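Sorting Room Update: Mixed Bins at the Lastham Building

Residents and staff are reminded that the mixed-item bins on the ground floor of the Lastham building are intended for small household articles only. The bins are emptied at 9 each Sunday morning, and their contents are sorted by hand on the tables in Room 2. During May the room handled 590 articles, of which a considerable share could have gone directly into the recycling stream.

Beverage cans remain the most frequent example. A can placed in a mixed bin must be taken out and carried to the metal container in the corridor. Cups, plastic toys, small boxes and cleaning tools are accepted, provided they are clean and free of liquid. Articles should be placed in the front section of the divided bins. The rear section is kept clear for items set aside during sorting.
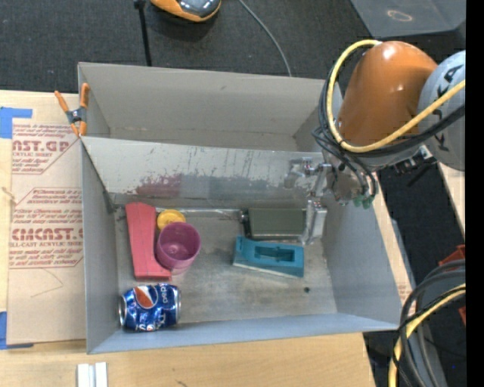
Vasanthi Bhat asked whether cups with minor chips might still be accepted, as she had been turned away with two of them last month. Plastic cups with surface wear are welcome. Chipped ceramic and glass cannot be taken in any condition and should be wrapped and placed in general waste.

The gray bins themselves have been in service for several years and show their age, particularly along the dividers. Replacement panels have been requested from Björklund. Until they are delivered, the present bins will continue in use, and residents are asked not to drop heavy objects against the panels.

Questions regarding accepted articles may be directed to Vasanthi Thomas at extension 702. A printed list is available at the front desk.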